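Wanlow Tenants' Newsletter
October 2021
By the newsletter desk

Shared kitchen at Scanlon House: what changes this winter

The kitchen on the ground floor of Scanlon House will move to a new booking system before the cold weather sets in.
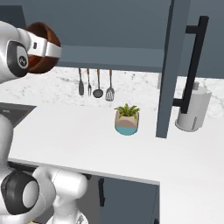 One reader wrote in to say that the old paper sheet by the door worked fine for people who live in the building, and that those of us coming over from Florthorpe never got a fair shot at the evening slots. By the time we arrived, the reader said, the week was full.

We heard the same from several other households. From now on slots open at the same hour for everyone, and you can book by phone or at the front desk. Each household may hold 2 bookings at a time. Once you have used one, you can make another. If you can't come, please cancel the night before so the slot goes back on the list.

The charge stays as it was. It covers gas, dish soap and trash pickup, and it doesn't cover food storage. Anything left in the refrigerator after your slot will be thrown out at the end of the day. The pantry shelves are for oil, salt and flour that anyone may use.

Last year's repairs came to roughly $2000, most of it for the drain and the hot water line. Grelidura, the firm that did the work, has quoted $400 to replace the fan over the stove. We have accepted the quote, and the kitchen will close for two days in January while the job is done. Dates will be posted at the front desk and in the next issue.

A few people asked about large pots. They are kept in the hall closet now, and the front desk has the key. Please return them clean. The baking trays have not moved.

Bookings made on the old sheet will be honored.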